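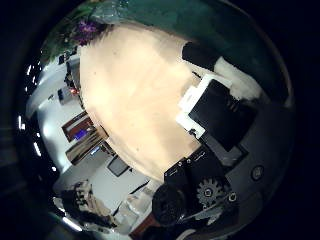
Cabello cell, right hand: gear slop and wrist cam
June 21, 2021

Finally got a proper go at the hand this arvo. It's been lazy on closing all month and I kept blaming the driver settings, which was a waste of most of a morning, because when I put a finger on the grey gear and rocked it I could feel the play straight away. The gear's fine. Teeth look healthy, no chips, no dust. It's the grub screw in the hub that had backed off (mine, from last time, and I bet I skipped the Loctite).

Pulled the two little silver screws nearest the gear so I could get the hex key in square. Cleaned the thread with a bit of isopropyl, one drop of blue, back in at 55 cNm on the small torque driver. Then left it alone over lunch, which took some discipline!

Before: 18 counts of dead band at the finger encoder. After: 4, and that's as good as the Tototis rebuild sheet says you'll ever get on this style of finger, so I'm calling it.

While it was apart I re-ran homing with the new offset. Old value was 176, new value is 104. Both are written in texta on the masking tape inside the cabinet door. Please don't "fix" it back to 176 if you find an old config lying about, the fingers will try to close past each other and you'll hear it from the Viswood end of the building.

Wrist cam next. The bracket had crept a smidge and the finger joint was eating more of the view than it used to. I loosened it, rolled it back to the scribe mark, nipped it up again and wiped the lens with one of the Erton cloths (the good ones, bottom drawer, leave me some). Colour looks all right to me. Still very dark out past the rim but that's just the lens, same as always.

Did the usual look around with the arm in a few poses and something soft and awkward at the fingers, so the tracker had some edges to chew on.

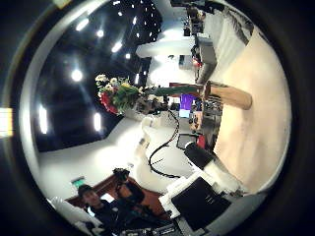 Wrist cam on the bouquet, arm swung over sideways, exposure on auto.

Auto exposure doesn't love the ceiling lights in that pose. I've locked it for the next set and lowered the gain a couple of notches. If your pictures come out gloomy, that's me, sorry, the setting is in the camera file under the right hand and you can put it back.

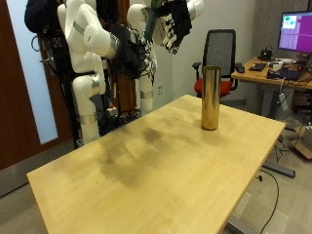
Next job is table position, and I've been putting it off because it means re-teaching all the pick points. My plan is to square the table to the robot base first, bolt a stop to the floor plate, and only then touch the poses. The tall gold cylinder makes a decent target for it, up near the back edge on the right half, as long as both arms can get to it without the elbows doing anything silly. I want that thin black cable by the front leg clipped up out of the way before anyone starts shoving furniture. The top needs a scrub as well, that big dark smudge across the middle will only confuse the table detection.

To do:
Blue threadlock on the left hand too, same screw
Cable clips for the table leg
Order spare grub screws, M3, get a whole bag this time
Check dead band again after a day of running, write the number on the tape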